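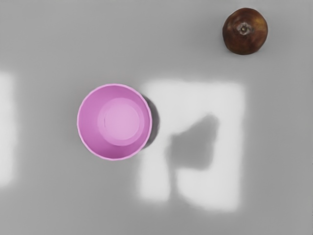 *Fig. 2. Pink plastic bowl and fruit on a grey surface, seen from overhead.*

## 4. Weighing with a bowl

The Wondora kitchen scale weighs up to 2 kg, bowl included. Stand it on a hard, level worktop. Cloths and mats under the feet give false readings.

1. Press **ON** and wait for the display to show 0.
2. Place your empty bowl in the middle of the platform.
3. Press **TARE**. The display goes back to 0.
4. Add the first ingredient and read the weight.
5. To add another ingredient to the same bowl, press **TARE** again.
6. When you take the bowl off, the display shows a minus figure. Press **TARE** to clear it.

**Note:** A bowl that weighs 400 g leaves 1,600 g for food. Pressing TARE does not raise the limit.

**Note:** Whole fruit can go straight on the platform. Wipe off any juice with a damp cloth.

**Caution:** Do not leave a loaded bowl on the scale overnight. Do not use bowls wider than the platform by more than 2 cm on any side.

If the display shows **Err**, remove everything, switch off, wait 20 seconds and start again from step 1. If it still shows **Err**, see section 7.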